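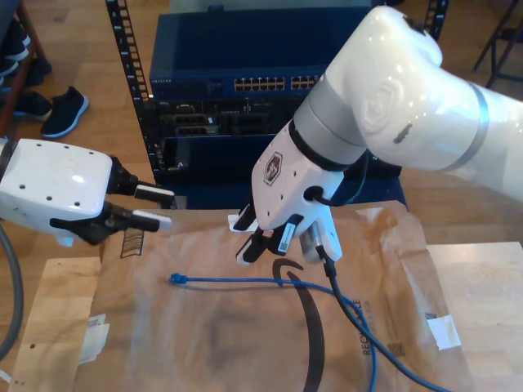 Tekle thinks we should have sold half of Wevow back in the winter, and he wanted that in the minutes before I wrote down anything else. So there it is, Tekle. His point was that a stock that has gone up that fast on no earnings is running on mood, and mood can leave on a weekday afternoon while we're all at work.

OK, now the regular stuff. Minutes of the Erkevstead Investment Club, April 5, 2021, taken by me (Liya Ambaye) as it was my turn again. Present: Tekle Hadgu, Meron Gebreyes, Kedir Beyene, Ha-rang Kwak and me. We started late and I'm not going to say whose fault that was, but the parking behind the library is terrible.

Last meeting's minutes

Approved with one fix. I had written that Kedir was against buying more Lomora. He was against buying it that week, and he'd like the difference on paper. Fixed!

Wevow

We spent most of the evening on this one. Meron had read the whole annual report (all of it, with the footnotes, bless her) and she walked us through the part on debt. They have a big loan that comes due in three years and they haven't said how they plan to refinance it. If rates stay low it's probably fine. If rates go up, the interest eats a good chunk of what they make, and they don't make a whole lot to begin with.

Ha-rang said every growth company looks like that on paper and we knew it going in. She still likes the subscription side and thinks the customers are sticky. I asked what sticky means in numbers and we looked for the renewal rate in the report and couldn't find it, which bothered me more than it bothered her. Meron says they used to print it. She's going to check the older reports and see when it went away.

Tekle moved to sell half. Kedir seconded. We went back and forth on whether to do it all at once or in pieces, and I said pieces feels like a way of not deciding. Then Meron pointed out that we'd pay the trading fee more than once, and that settled it pretty fast. Vote was four in favor, Ha-rang against. Kedir places the order this week and emails everybody the price we got.

Lomora

Short one. The dividend came in and it's sitting in the cash account. Kedir asked if we should set it to reinvest automatically. I've always liked seeing the cash land and then choosing what to do with it, but I admit we mostly choose to do nothing. Tekle says automatic is how his own retirement account works and he never thinks about it. Agreed to turn it on starting with the next payment. Nobody objected so we didn't bother with a formal vote.

Ha-rang wanted to know if reinvested dividends still get taxed. Yes, they do, in our kind of account. Each of us reports our share, same as before. Kedir will put a line about it in the yearly statement so we don't have this talk again next spring (we had it last spring too).

New idea: Mutiso

Meron brought this one. Mutiso makes packaging for food companies, and it's about as exciting as that sounds - her words. What she likes is that they've raised the dividend nine years running and they carry very little debt. What she doesn't like is that one customer brings in a very big share of the sales. She doesn't know how long that contract runs.

I liked it more than I expected to. After an hour of Wevow it was kind of restful to hear about cardboard trays! Tekle asked how it held up last spring when everything dropped, and Meron said it fell along with the rest and came back slower. Kedir thinks paper prices are going to be a problem this year and wants to see one more quarter before we put money in.

We didn't vote on it. Meron will find out what she can about the big customer, and Ha-rang offered to look at two competitors so we have something to hold it up against. It goes first on the list next time, ahead of everything else, so we're not doing it while people are putting their coats on.

Cash and contributions

Some $600 in the cash account before the Wevow sale, not counting this month's contributions. Two people still owe for this month and they know who they are (fine, one of them is me - I'll transfer it tonight).

Tekle brought up whether we should keep more cash on hand in general. He's nervous about inflation and also nervous about stocks, and Ha-rang asked him what was left. He said he'd think about it. Kedir suggested a short-term bond fund for part of the Wevow money. I don't know much about those and said so, and he'll send around something to read, hopefully with fewer pages than the last thing he sent.

Other business

The brokerage is changing its login and we all have to set up new passwords. Please do it before the next meeting. If you get locked out, call them and not Kedir.

Meron asked if we could start at 6 from now on. Fine with everyone except Tekle, who can make it by quarter after.

Next meeting is the first Monday of next month, same room. Ha-rang takes the minutes.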